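**Re: Refinishing a white tabletop, oil paint or waterborne?**

**bekitz_dan**
I have a tabletop I want to paint white. It's bare now, sanded to 150. The paint store wants to sell me a waterborne enamel and my father-in-law says oil or nothing. It gets used every day. What are people happy with after a year or two?

**oldmillroad**
Waterborne. Oil white goes yellow, and it goes yellow faster in a room that doesn't get much sun. I did a set of cabinet doors in oil and the ones in the pantry looked like butter by the second January.

**Njoroge Rashidi**
I'd still use oil on anything flat that takes wear. The yellowing is real but slow, and oil levels better with a brush. Waterborne stays soft for weeks and a mug will stick to it.

**oldmillroad**
It sticks if you put a mug on it after two days. Give it 4 weeks and it's hard.

**tessgrain**
Depends on the product. Broltus waterborne stayed gummy for me all summer. Prekusex was fine. Same primer, same roller.

White is good to work on, whichever you pick.

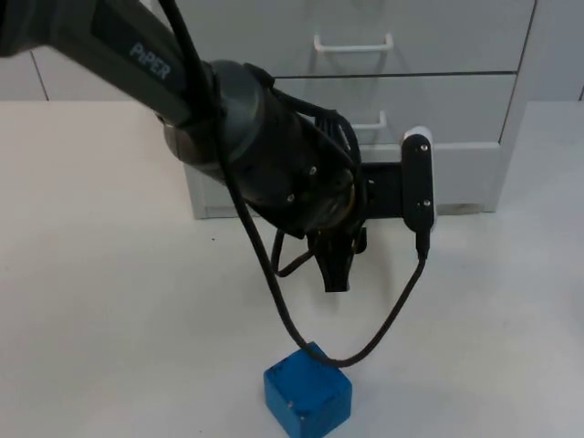 White top, arm and gripper over it.

What sheen are you going for, Dan? Gloss will show every sanding mark.

**bekitz_dan**
Satin, I think. I was going to stop at 150 before primer. Is that too coarse?

**Njoroge Rashidi**
Go to 220. Prime, sand again at 220, then paint. Two thin coats, three if you can still see the primer.

**guimaraes_shop**
220 is fine for bare wood. Between topcoats I use 320, very light. I've gone up to 1000 on a gloss piece and it was wasted effort, the next coat hid all of it.

Also disagree on the oil. Cleanup alone makes it not worth it, and it's getting hard to find in quarts here.

**Njoroge Rashidi**
Cleanup is a jar of spirits and five minutes. We'll have to disagree.

**tessgrain**
Foam roller, then tip off with a dry brush. Don't go back over it once it starts to drag.

**bekitz_dan**
OK, going with the Prekusex in satin. Shellac primer under it or the waterborne one?

**oldmillroad**
Shellac if there are knots. Otherwise the waterborne.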